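# Unit 4: Safety Rules for Robots in Rooms Meant for People

Course notes, Agata Bortolotti. Read before the April lab.
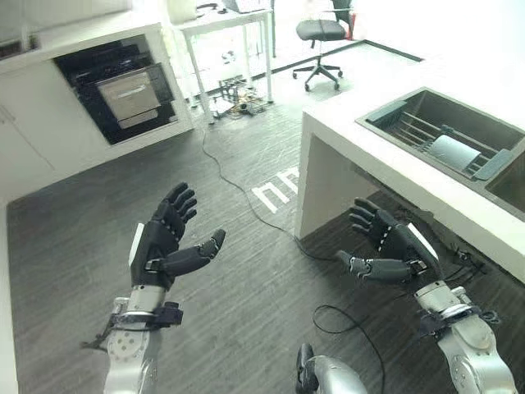 *Fig. 1. Two-handed robot in a kitchen-style room, seen from the robot's side. Note the cables on the floor.*

## Where the rules come from

Most of what gets called "robot safety" was written for a machine bolted to a factory floor with a fence around it. You knew where the robot was and where the people were, and the rule was to keep them apart. Take away the fence and put in a sink, an island counter and an office chair, and a lot of the text stops meaning much. "Restricted space" is easy to draw on a plan. Try drawing it for Fig. 1.

I'm not telling you to ignore the standards. Read them. But read them asking which sentences somebody could check on a given morning, and which ones just sound responsible.

## Claims I'd push back on

**"The robot is safe because it is force-limited."** Limited where, and holding what? A gentle hand with a kitchen knife in it is a knife. The limit belongs to the task, tool included. The Mekoser checklist has a single box for this and it gets ticked every time.

**"A risk assessment was done."** Ask for the date and the room. The Skasmont assessment we go through in class runs to 28 pages and never mentions the floor. Look at the figure again: one cable crosses the floor from near the table, another lies in a loose loop by the right arm. A person can trip on either, and a person falling toward an arm is a case most assessments skip.

**"There is an emergency stop."** Good. Can you reach it from every place you might be standing? What do the arms do when power drops? If they sag, the stop has a hazard of its own. Idivix and Tudose give different answers here, and neither answer is in the quick-start guide, the only part people read.

**"Floor markings show the work zone."** They show that someone had tape or paint. There's a white mark on the floor in Fig. 1, a bit like "nn". I can't tell you what it means, and a visitor couldn't either. A marking without a written key should count for nothing in your report.

## Minimum practice for our lab

These are house rules. They don't replace the standard.

- 2 people present whenever the arms are powered. One of them holds the stop and does nothing else.
- Cables off the walking path, or covered. "We'll step over it" is not a control.
- Chairs out of reach of the arms before power-up, casters or no casters.
- Cabinet and oven doors shut unless the task uses them.
- No tool in a hand until the empty-hand run has been logged.
- Any change to the room means a new walk-through. Moving a table is a change.

## To hand in

Pick one clause from the standard you were assigned. Write down how you would test it in a room like Fig. 1, with what equipment, and what result would count as a fail. If you can't come up with a fail, say so and explain what's missing from the clause. One page, 20 points. I take off 4 for the phrase "as safe as possible."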